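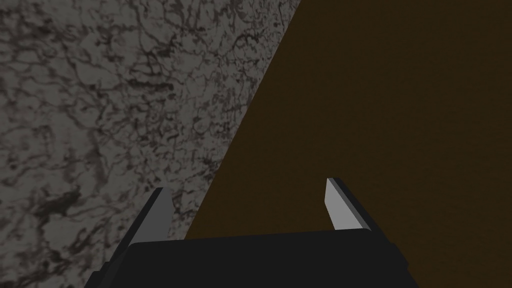
I do the pre-air check on every Momitex soccer spot, and the July cut needs another pass. Plain matte black with no lettering, like the flat block below those two fingers, is what I want behind the legal line.

- [x] Flash test - passed, though the goal montage is close
- [ ] Legal line held for 72 frames - I got 27, so back to Hoekstra!
- [x] Crowd noise level - fine, loud but fine
- [ ] Sukby stadium release - still unsigned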